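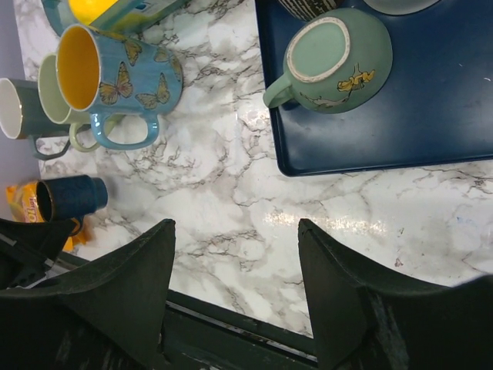
Demonstration collection is the stage of robot learning in which examples of a task are recorded so that a control policy can later be trained on them. Each example, called a demonstration or episode, pairs what the robot's sensors recorded with the motions made at the same moments. The term is mostly used for tasks done with the hands, such as clearing a counter, sorting cups or loading a tray.

Methods

In teleoperation, a person drives the robot from a distance with a second arm, a hand controller or a glove. In kinesthetic teaching, the person takes hold of the arm and moves it directly. Teleoperation is slower to learn but keeps the operator's hands out of the camera views.

Wrist cameras are common in both methods. A camera mounted near the gripper sees the fingertips and the object together, often from almost directly above, and its view changes with every motion of the arm. Its weak point is a narrow field of view. Objects at the border may be only partly visible, and the fingers themselves hide part of the work surface. Many setups add a fixed camera for this reason.

Scene variation

A policy trained on one arrangement of objects usually fails when the arrangement changes. Collectors therefore move things between episodes. Mugs are turned so that their handles point different ways, cups are laid on their sides, and items unrelated to the task — a snack packet, for example — are left nearby as distractors. Polished surfaces such as marble are included because reflections and veining can be mistaken for edges.

Handled cups are a frequent choice of object. They can be gripped by the rim, the body or the handle, and operators who choose differently produce examples that conflict. Some projects set a grasp rule in advance. Others record all styles and label them.

The Vadholm tray set

The Vadholm tray set is a collection of 1086 episodes of moving drinkware to and from a tray. It was recorded over one summer, ending in July, by a group under Ching-wen Kong. The work used 2 arms and 4 operators, with the objects rearranged after every episode. Recording was managed with Trorkidex, a logging program that stores camera and joint data on a shared clock.

The first 300 episodes were set aside after a timing error was found between the wrist camera and the gripper signal. They were later released separately as a test for alignment methods.

Review

Episodes are normally checked before training. Reviewers remove long pauses, dropped objects and runs that ended early, although failed grasps followed by a recovery are often kept. The Andance format marks such segments with a start and end time. Tagle, an older format, allows only one label per episode.

See also: imitation learning, teleoperation, grasp planning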